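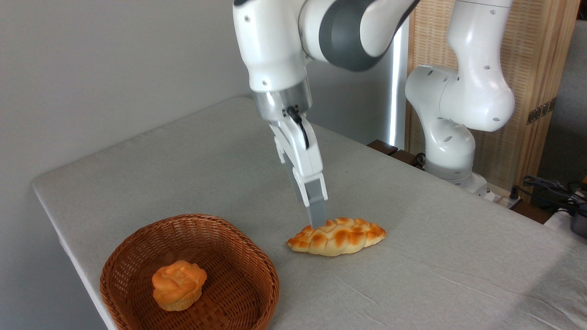 November 14, 2018

Workshop notebook, pricing and cash flow. Entry by Fernanda.

Went through the Hustero job with Laurinda this morning. We quoted it in May on the old hourly rate, and the old rate left out setup time. Laurinda had the timesheets out on the bench and we added them up twice. The quote allowed for 80 hours and we booked 105. Materials came in where we expected. So the whole loss is labor, and nearly all of that is setup and rework on the first batch.

What we changed on the quote sheet:

Setup is now its own line. It no longer gets folded into the unit price. If a customer orders again within the year we can take part of it off, but they should see it the first time.

Minimum order charge is $500. Daichi wanted it higher. Left it there until we see how the small customers take it.

Quotes are good for 30 days. The old sheet had no end date, and that is how Hustero came back months later and held us to the price.

Cunha still owes on two invoices. Nassoro called and got the same answer as last time, that it is with their accounts office. I asked him to stop calling the shop contact and write to accounts directly with both invoice numbers in the subject line. If nothing comes in by the end of the month we hold the next shipment. Vitória does not like this because they are our oldest customer. Noted. We held a shipment on them once before and they paid within the week, so I would do it again.

Bank: talked to the branch about the credit line. They want two years of statements, a list of who owes us what and for how long, and a one-page note on what the money is for. The first two are easy. The note I started and threw away. It read like we needed the line to cover slow payers, and that is partly true, but the better reason is buying stock ahead of the spring orders. Laurinda will redo it with the stock figures in it. Ask her to use the actual order book, not last year's.

Nevwood: they sent a draft supply agreement, 5 pages. Problems so far –

Payment at 60 days. We can live with 30, maybe 45.

They can cancel an order up to the day it ships. Needs a cutoff, and a charge for anything already made.

Clause on exclusive supply is vague. It could be read to stop us selling to Gravow, who take almost 500 units a year. Not signing with that in. Daichi is going to mark it up and send it back with a short cover letter. I would like the lawyer to see it before it goes out, even if it costs us an hour of her time.

Job costing file: there are two copies again, one on the office machine and one on Nassoro's. They differ on the freight column. Office copy is the right one. Nassoro, please delete yours or rename it so it can't be mistaken.

Also moved the sales tax money into the separate account, which should have been done last week. The transfer is a standing order from now on.

Still open:

Laurinda – bank note, with stock figures.
Nassoro – letter to Cunha accounts, freight column.
Daichi – Nevwood markup.
Vitória – go back over the other quotes we sent out in May and see if any are still live at the old rate. I think there is at least one.
Me – put the new quote sheet in the shared folder and take the old one out.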